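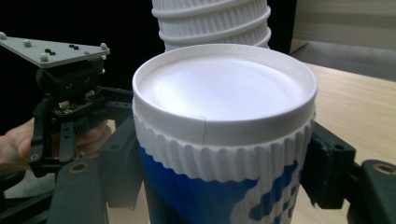 컵 측면 파지. 양쪽 손가락이 파란 부분을 잡은 상태, 뒤는 겹쳐 쌓은 흰 컵.

8월 26일 수요일

하반기 장비 구매안 정리. 9월 첫 주까지 내라고 해서 오늘부터 쓴다. 작년에는 마감 전날 밤에 썼고, 그 결과로 용도를 아무도 기억하지 못하는 어댑터가 서랍 하나를 채우고 있다.

쓸 수 있는 돈은 867만 원. 지난달 회의에서는 이것보다 큰 숫자를 들은 것 같은데 회의록에는 숫자가 없다. 앞으로 숫자가 나오면 그 자리에서 적을 것.

신청 항목 후보:
손 그리퍼 한 쌍 (예비용)
손가락 패드, 나사류
컵
케이블 정리용품
작업대 상판

그리퍼는 Provar와 Klinhom 두 군데에서 견적을 받았다. Provar는 한 쌍에 791만 원, 부가세 포함. Klinhom은 본체가 더 싼데 패드와 마운트가 별도이고, 별도 항목의 가격은 "문의"라고 되어 있다. 문의했더니 카탈로그를 보내줬다. 카탈로그에도 "문의"라고 되어 있다. 금요일까지 답이 없으면 Provar로 비교표를 쓰고 Klinhom 칸에는 받은 메일을 그대로 붙이겠다.

납기는 Provar가 대략 91일. 주문을 9월에 넣어도 올해 안에 오기는 온다. 연말 검수 기간과 겹칠 텐데 작년에 같은 일을 겪었으니 이번엔 검수 서류를 미리 만들어 둔다. 양식은 공용 폴더의 '최종', '최종2', '진짜최종' 중 '최종2'가 맞다. 이유는 묻지 말 것.
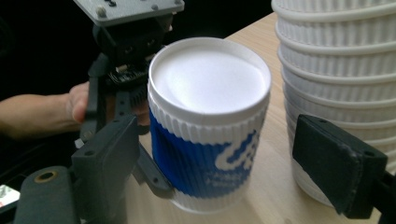 손가락 사이에 세운 컵 하나. 오른쪽 손가락은 컵 더미 아래쪽에 닿아 있고, 패드 앞면이 약간 닳았다.

패드 이야기. 견적서에는 패드가 소모품으로 분류되어 있는데 우리 예산 양식에는 소모품 칸이 문구류와 같이 묶여 있다. 행정실에 물어보니 패드를 볼펜 옆에 적으면 된다고 한다. 적었다. 수량은 Mekdes Kassa와 상의해서 정하기로. Mekdes는 넉넉하게 사자는 쪽이고 나는 한 번 갈아 보고 사자는 쪽인데, 작년에 내가 같은 소리를 하다가 배송을 기다리며 일주일을 놀았으므로 이번엔 발언권이 별로 없다.

교체 주기는 기록이 없어서 근거를 댈 수가 없다. 오늘부터 패드를 갈 때마다 날짜와 어느 쪽 손가락인지 이 노트 뒷장에 적는다. 각자 적을 것. 기억으로 복원하지 말 것.

컵은 3,000개 묶음으로 산다. Landton 쪽 도매가 제일 싸고, 대신 무늬를 고를 수 없다. 무늬가 섞여 와도 되는지 Mekdes에게 확인했더니 오히려 섞이는 편이 데이터에는 낫다고 한다. 단, 바깥 골이 있는 컵이어야 한다. 민짜 컵이 오면 지금까지 한 것과 조건이 달라진다. 주문서 비고란에 이중컵이라고 쓰고 샘플 사진도 첨부할 것. 보관 장소가 문제인데 지금 선반은 이미 가득 찼고, 컵 상자는 보기보다 자리를 많이 먹는다. 예산안에 '공간'이라는 항목은 없다. 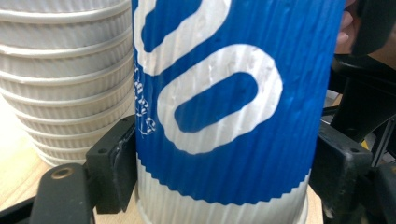 예비 한 쌍이 정말 필요한지에 대해서는 나도 처음엔 회의적이었다. 있는 걸 고쳐 쓰면 되지 않느냐는 질문이 심사 때 분명히 나올 것이고, 작년에 그 질문을 한 사람이 나였다. 문제는 고치는 동안 작업이 통째로 멈춘다는 점이다. 양손 작업이라 한쪽만 빠져도 그날은 끝이다. 겉모양만 보면 급할 것 없어 보이기는 한다. 검은 암 표면의 긁힌 자국과 먼지 정도는 쓰는 장비라면 당연한 수준이고, 거기 박힌 황동색 인서트도 빛까지 내고 있으니 심사위원이 보면 멀쩡하다고 할 것이다. 그래서 사유서에는 외관 얘기를 빼고 중단 시간만 쓴다. 초안은 내가, 숫자는 Mekdes가.

Drerkum 유지보수 계약도 검토했다. 연간 계약이고 방문 점검이 포함인데, 점검 항목을 읽어 보니 나사 조임 확인, 청소, 육안 검사다. 셋 다 우리가 할 수 있다. 안 할 뿐이다. 계약은 보류하고, 매주 첫 작업 전에 나사 확인하는 것으로 대신한다. 두 주 연속 빼먹으면 계약 재검토.

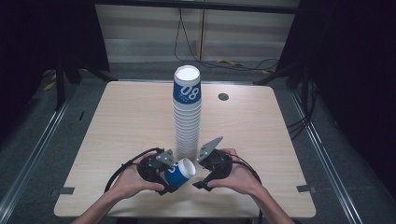
작업대 전체. 왼손 그리퍼에 컵을 눕혀 물렸고 가운데가 컵 더미. 케이블은 양쪽으로 한 줄씩.

케이블: 손잡이 뒤에서 나온 선이 상판 위로 넘어간다. 팔을 움직일 때 컵 쪽으로 쓸릴까 봐 신경이 쓰인다. 천장에서 내려오는 스프링 릴을 달자는 의견이 있었고, 릴 자체는 싼데 달 곳을 만드는 비용이 릴의 몇 배다. 일단 벨크로 타이로 신청. 벨크로는 문구류가 맞다고 한다. 드디어 분류가 맞는 물건이 하나 나왔다.

상판: 교체는 내년으로 미룸. 지금 상판으로 당장 아쉬운 점이 없고, 넣으면 예산을 넘긴다. 예비 그리퍼를 넣고 나면 남는 돈은 컵과 패드로 끝이다.

할 일:
Klinhom에 패드, 마운트 단가 다시 묻기 (전화로)
Landton에 샘플 요청, 골 있는 컵인지 확인
Provar 견적 유효기간 확인. 견적서 맨 아래 작은 글씨
Mekdes: 중단 시간 정리
나: 사유서 초안, 선반 비우기
어댑터 서랍은 다음에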